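Tying off thin printed bags without splitting the neck
Posted 3 December 2018 in Household & Storage

Cuypers
I have a stack of thin yellow bags with black Chinese printing, sold flat. When I twist the top and knot it, the neck splits on every second or third bag. The contents are light. Is the film too thin to be knotted, or is my method wrong?

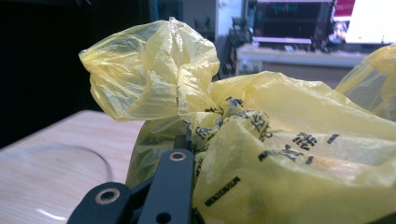
Yellow bag with the top twisted and bunched at the neck.

Fladix
Probably the method. Thin film tears where it is pulled sharply over a fold. Stop filling at two thirds, press the air out, give the top 2 full turns and knot loosely, then draw it down by hand. A trapped pocket of air puts load on the neck as soon as the bag is stacked.

Guvik
just use thicker bags

Cevham
Agree with Fladix on the air. I stopped knotting in January and use a cable tie instead - 115 mm is long enough for a small bag. Twist, fold the twisted part over on itself, tie round both layers. It also holds better than a knot if the film is slippery. Trim the tail of the tie or it will puncture the next bag.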